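An Afternoon at the Robot Place

My brother-in-law has a gift for getting on mailing lists, so in March I found myself at the Tallamer open day, wearing a sticker that said 831 and holding a paper cup of coffee I had not asked for. The 831 was my visitor number. I doubt it was an honest one. There were maybe enough of us to fill a bus.

Tallamer makes home robots, or intends to. The tour was led by Halvard Sjögren, who wore very clean sneakers and walked backward the entire time without hitting anything, a feat I found more impressive than the first two exhibits. The first was a hand that could pick up a grape. The second was the same hand picking up a different grape.

Then we got to the main room, where they keep the one with arms. It's called Harju, and its job that afternoon was moving around in a room with ordinary furniture in it. I had pictured something with more drama. So had the kid next to me, who asked if it could fight. Halvard said it could wipe down a desk, given time, and the kid went off to look for the cookies.

We watched from behind a strip of tape on the floor, with a big screen on the wall showing the robot's own view. I ended up looking at the screen far more than at the robot. From up there you get the tops of things, mostly, and a great deal of floor. 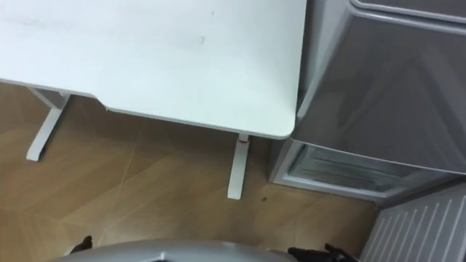
Harju's view of the desk, grippers down and nothing in them yet.

I got oddly caught up in that desk. There's a scuff on top of it, and I spent a good while wondering whether the robot minded. Halvard said scuffs are hard, because you can wipe one forever and it's still a scuff. I have had the same problem with my stove since we moved in.

Somebody asked how many practice runs it took to get this far. "3,521," said Halvard, very fast, like a man who has been asked before. Somebody else asked the price. He walked backward a little quicker.

The desk-wiping demo was set for 4 o'clock. It began at 4 o'clock, I'll give them that, and for the next 7 minutes Harju thought things over. Then an arm came up, slowly, and everyone got their phones out. It went back down. A woman behind me clapped anyway -- I think she was rooting for it by then, and so was I.

My brother-in-law has signed us both up for the next one.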